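If you have ever wanted to show people what a household robot does and you have only a bathroom to do it in, pull up a chair. We have now run the sink-and-towel station at the Prurnard open day often enough that Gisela Meinecke asked me to write down how we set it up, and I'm afraid I have never been able to write anything down briefly.

The whole demonstration takes six minutes if all goes well, and closer to ten if there are children asking questions (let them ask, they ask the best ones!). The job is a simple one to explain at the door: the robot works at the vanity, handles a towel next to the basin, and lays it down on the counter where a person could reach it.

## What you'll want before the doors open

- One arm with a two-finger gripper, plus the head camera and the wrist camera
- A hand towel with wide stripes in two colors that contrast
- A screen in the hallway, big enough to read from the back of the group
- Tape for the line visitors stand behind
- A person at the stop button who isn't also the person talking

About that towel. We tried a plain white one our first year, and on a pale counter the visitors simply couldn't tell which way it had been folded or whether anything had changed. Purple and white stripes fixed that in an afternoon. Leave the everyday things where they live, too – soap, water bottles, the cup on the shelf. People came to see a bathroom, and a bathroom has stuff in it.

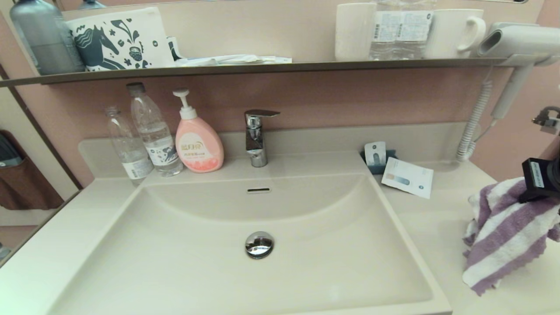

## Step 1: Start with the head view

Put the head camera up on the hallway screen first and leave it there for a good minute. Most visitors need that long to work out where they are looking from. I ask them to find the faucet, then the towel, then the gripper, and by the time they've found all three they are leaning in and you have them.

Keep your group small. We let in 40 people over a morning in April, a handful at a time, and that was plenty for one narrow room.

## Step 2: Switch to the wrist

Now change the screen over to the wrist camera. There is usually a little "oh!" at this point, and I never get tired of it. The fingers look enormous and the towel seems to be a long way off, up on the flat surface past the front edge.

Talk slowly here. Explain that soft things are hard because a towel never lies the same way twice, and that the fingers have to come in at an edge or a fold they can close on. If you have a spare towel, hand it around and ask everyone to drop it and look at the shape it makes. No two will match.
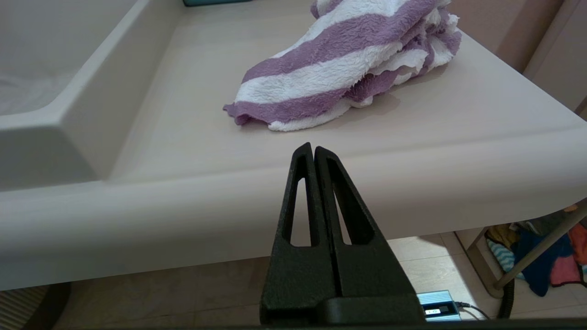
## Step 3: Go back to the head view and compare

Switch back once the towel is down on the counter with the gripper by it. Ask what the head camera shows that the wrist camera couldn't, and the other way around. Somebody will say the wrist view has no idea about the shelf, and you can tell them they're quite right – that is why we use both.

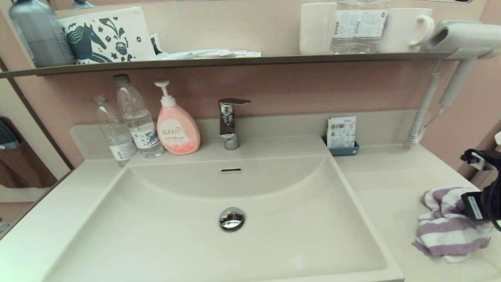 Ysaline Guérin wrote to us after trying this step with her own group at Flondance, and she would swap the order: wrist view first, with no introduction at all, so people have to guess what room they're in. Her visitors talked far more that way, she says, though she did lose a few of the younger ones before the head view came on.

I've since tried it her way twice and liked it very much with adults. With families I still begin at the head.

## Step 4: Finish at the basin

For the last part, bring the fingers around to the front rim of the sink with the tips together, and stop there. Holding still gives everyone time to look at the drain stopper and the overflow slot and think about what a robot would need to know before it wiped a basin out. Take your questions now, before you power anything down, because somebody always wants to see the wrist view again. 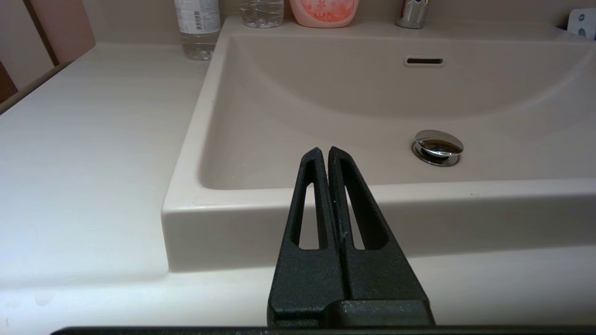

*Wrist camera at the front of the sink, fingers together.*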